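Werkstattbuch, Taschen und Rucksäcke
Montag, März

Heute der rosa Rucksack. Er liegt seit voriger Woche im Regal, laufende Nummer 31, Anhänger »Clerkitstead, Rückgabe«. Ekow hatte ihn beim Sortieren schon in der Hand und nur »Reißverschlüsse ansehen, Flecken« auf den Zettel geschrieben. Also beides.

Gewicht leer 282 g auf der kleinen Waage. Die große zeigt wieder zu viel an, bitte nicht benutzen, bis sie neu eingestellt ist.

Stoff zuerst. Hellrosa, weich, leicht flauschig, man spürt trotzdem die Webstruktur. Der Flor nimmt Staub gern an. Mit der Kleiderbürste gegen den Strich gebürstet, danach mit dem Strich, das hat das meiste lose Zeug geholt. Was bleibt, sind kleine dunkle Punkte und Schmierer auf der Oberseite und ein winziger rötlicher Fleck. Den roten habe ich noch nicht angefasst. Kugelschreiber oder Lack, ich tippe auf Lack, will aber erst an einer verdeckten Stelle probieren, ob die Farbe hält. 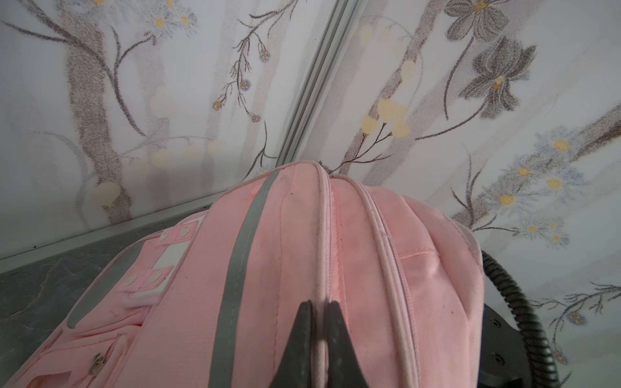 Mittelnaht mit dem Finger von oben nach unten abgefahren. Der Keder liegt sauber, keine Stelle, an der die Einlage durchkommt. Nähte oben rechts an der Rundung ebenfalls in Ordnung, Stichlänge gleichmäßig. Beim Tasten immer eine Hand innen gegenhalten, sonst gibt die Oberseite nach und man merkt lose Stiche nicht.

Reflexstreifen: silbergrau, aufgenäht, ein langer und ein kürzerer an der Vordertasche. Kanten mit dem Fingernagel geprüft, nichts löst sich. Nicht bügeln, auch nicht mit Tuch dazwischen! Bei der Ledesma-Tasche im Winter ist uns genau so ein Streifen wellig geworden, und den bekommt man nicht wieder glatt.

Druckknöpfe an den weißen Laschen jeweils zehnmal auf und zu. Die obere Lasche schließt gut, die untere geht streng. Ein wenig Silikonspray auf ein Wattestäbchen, nicht direkt auf den Stoff sprühen. Danach besser, aber noch nicht so leicht, wie ein Kind das braucht. Morgen nochmals versuchen, sonst das Oberteil mit der Zange vorsichtig nachformen. Die weiße Gurtschlaufe darunter ist fest, mit der Federwaage gezogen, keine Bewegung in der Naht.

Reißverschlüsse: der kleine silberne Schieber an der Seitentasche läuft. Der Hauptverschluss hakt an der Rundung, etwa dort, wo es jedem Rucksack dieser Form passiert. Zähne mit der Zahnbürste trocken gereinigt, dann Wachsstift, fünfmal hin und her. Läuft jetzt durch, wenn man den Stoff mit der anderen Hand spannt. Ohne Spannen hakt er in drei von zehn Versuchen. Für mich noch nicht fertig.

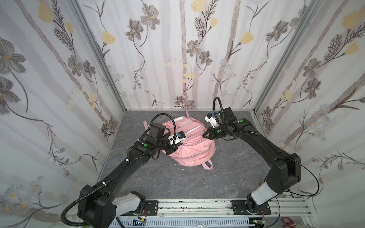
Vordertasche: im Liegen prüfen. Wenn der Rucksack steht, sackt die Tasche nach vorn und der Verschluss steht schief unter Zug, dann sucht man Fehler, die es nicht gibt. Auf die Seite legen, Inhalt vorher raus, Stoff mit flacher Hand andrücken, dann erst ziehen. Ergebnis so: läuft ohne Haken. Futter der Tasche umgestülpt und ausgebürstet, Krümel und Sand in der Ecke. Eine Naht im Futter ist auf Fingerbreite offen, von außen merkt man nichts. Von Hand mit Rückstich schließen, rosa Garn ist in der Dose mit der Aufschrift Grorton. Das andere Rosa ist zu kräftig.

Trageschlaufe ebenfalls gezogen, in Ordnung. Riegel an beiden Enden vollständig.

Waschen: wenn, dann von Hand, lauwarm, wenig Feinwaschmittel, nicht wringen. Hängend trocknen, mit offenen Fächern. Nicht auf die Heizung.

Offen:
Rötlichen Fleck an Probestelle testen
Untere Lasche gängig machen
Hauptverschluss, Rundung, noch einmal wachsen
Futternaht Vordertasche
Ekow Nyarko fragen, ob der Rucksack mit der Stena-Kiste zurückgeht oder einzeln

Die Bürste mit den weichen Borsten bitte wieder an den Haken hängen. Ich habe sie heute früh eine Viertelstunde gesucht, sie lag beim Garn.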